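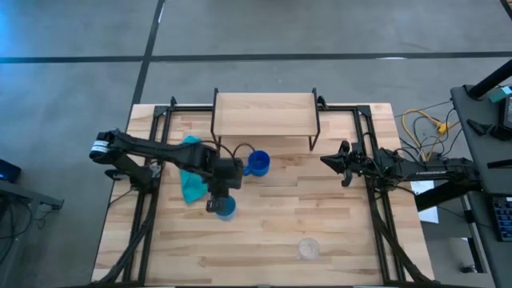
Pinto Cups and Shelf

Welcome, and thank you for stopping by! Pinto is a small collection of pictures of everyday drinking things and the low wooden shelf they go on, put together at Grornon for people who care about how a table gets tidied. It holds 1,429 pictures in 12 folders, and each folder has its own short notes file, which we do hope you'll read first (they're friendlier than they sound).

What is on the table

The shelf is a light wooden board on thin black metal legs. With it you'll find a blue mug, a paler cup that we label "light blue" even where it leans toward gray, and a clear faceted cup. A crumpled teal cloth lies on the tabletop too, and it has its own label, "cloth", whatever shape it happens to be in.

Cups that stand on the board get the label "shelved", and the gaps between them are left unlabeled.

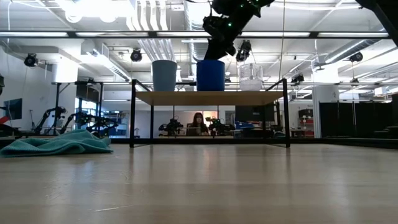 Labels for cups off the shelf

Anything standing on the tabletop itself is "table", even when it's right in front of the shelf and looks, at a quick glance, as if it belongs there. The blue mug keeps the name "mug" whether or not you can see its handle - we went back and forth on that one for most of April.
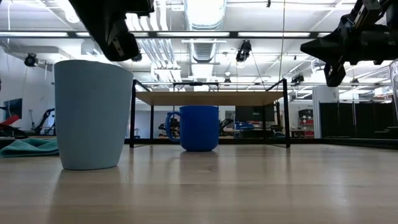 Known problems

The tabletop is shiny and a bit scratched, so please check reflections before you trust an outline. Folder 14 was merged into folder 12, and folder 9 was dropped along with 13, so the numbering jumps.

Contact: the Pinto desk at Grornon | Copyright Grornon | Back to top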